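Desktop drawer box

A desktop drawer box is a small storage container made to stand on a desk, shelf or dressing table. It combines two means of access in one unit: a compartment reached from above, closed by a lid, and one or more drawers that open at the front. The type is used for stationery, craft supplies, cosmetics, sewing notions and other small articles. Most examples are molded plastic; wood, coated cardboard and sheet steel are also used.

Terminology

Trade names for the type vary. Retail catalogs list it as a desktop organizer, a tier box or a lidded drawer unit. The word "tier" refers to a horizontal level of storage, so that a box with one top compartment and one drawer is a two-tier box. Open trays that stack without a lid are usually classed separately as letter trays or stacking trays.

Construction

The body of a plastic box is normally molded in polypropylene or polystyrene. Polypropylene bends without cracking and is preferred where the lid is joined to the body by a thin molded hinge. Polystyrene is stiffer and takes a glossier surface but chips at the corners when dropped. Lids may be hinged, lift-off or sliding.

The drawer runs on ribs molded into the side walls. A raised stop at the rear of the rib keeps the drawer from being pulled out completely in ordinary use; lifting the front edge slightly releases it for cleaning. Handles are formed as a cutout, a molded lip or a separate knob. Some makers fix a tag or label holder to the front face – in plastic, card or imitation leather – either as decoration or for marking the contents.

Dimensions

There is no common standard. Boxes are generally sized to stand at the back of a desk without reaching under a monitor or wall shelf. The Follero 2, a two-tier model sold from June 2014, has an internal drawer height that admits a standard roll of office tape laid flat. The larger Coduton model weighs 778 grams empty and has a stated load limit of 600 grams for the drawer. The limit applies to the drawer when fully extended, the position in which the ribs carry the greatest stress.

Arrangement of contents

The division between lid compartment and drawer is usually made by frequency of use. Articles needed several times a day are kept in the upper compartment or left on the desk surface, and refills and spare parts are kept in the drawer. Where the lid is also used as a shelf, the order is often reversed, as the lid must be cleared before the top compartment can be opened.

Long articles are the main limit on the usefulness of the type. Pens and markers fit most drawers lengthwise. Thick cylindrical items, such as glitter tubes, padded pencil cases and large glue sticks, often do not, and are placed diagonally or stored elsewhere. Rolls of tape are stored flat when the drawer is shallow. Stored on edge, they tend to roll against the drawer front when it is opened.

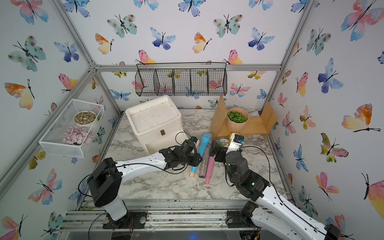

Loose items are commonly grouped on the work surface before being put away, with like shapes laid side by side. This makes it possible to compare their length with the drawer and to set aside anything that will not fit. The Vumdale insert, a removable tray with 14 compartments, is intended for clips, pins and beads and leaves no room for articles longer than a finger.

Placement

The box is normally set at a rear corner of the desk, with clear space in front equal to the depth of the drawer. Plants and other decorative objects are best kept off the lid, as water from a pot can run into the top compartment. A separate plant stand, such as the slotted plywood type sold by Wolde, keeps the pot clear of stored paper goods.

Care

Plastic boxes are wiped with a damp cloth and mild soap. Solvents cloud polystyrene and should not be used on it. Adhesive left by labels can be removed from polypropylene with vegetable oil, followed by soap and water. White plastic may yellow under long exposure to sunlight – the change is permanent and does not affect strength at first, though brittleness may follow.

See also

Letter tray
Pencil case
Sewing box
Tape dispenser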